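Planning and Paying for Your First Table Setup: Your Questions, Answered

Dallville Makers' Hall - the questions we hear most before people spend any money
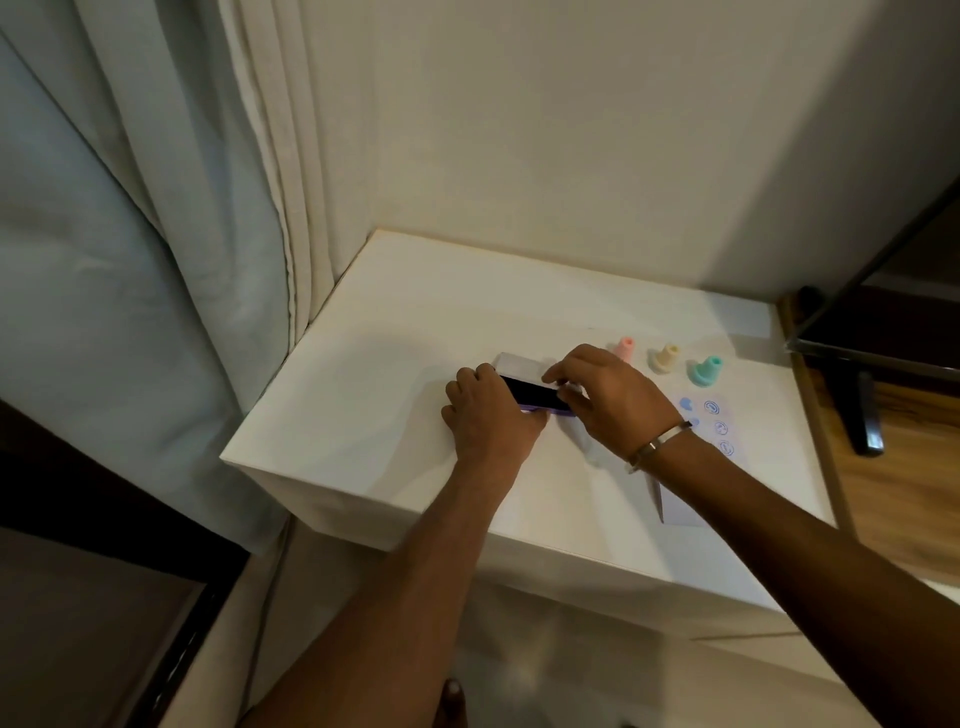 DALLVILLE, 15 March 2024

Do I have to buy the arm first?
Please don't! Start with the table and the job. Set out the small things you want handled - a phone in its case, a little box, a sheet of stickers - and do the job by hand a few times. You will learn how much reach you need and which parts call for two hands, as holding a phone on its long edge does. A white top is fine to begin with.

How much should I set aside?
For a starter table we suggest 1,000 dollars for the arm and 600 for everything around it, meaning clamps, lights, cables and spare grips. People forget that second number, bless them, and then the arm sits in its carton until December.

Welero or Sarnetti?
We have used both and like both. The Welero is gentler with small, light things and easier to teach. The Sarnetti reaches farther but wants a heavier table. Ea Hafstein, who looks after our loans, is happy to let you try each one for 7 days before you decide.

How much room does it need?
A corner will do nicely. Ours is 27 inches from front to back, and we wouldn't go smaller. Put away knives and anything else with a blade before you switch an arm on, and leave yourself space to step back.

Can I buy used?
Yes, and plenty of us have. Ask for the power supply and the original grips, and check that spare parts are still sold. Ververidis takes trade-ins at its Dallville shop, so do call them before you pay full price.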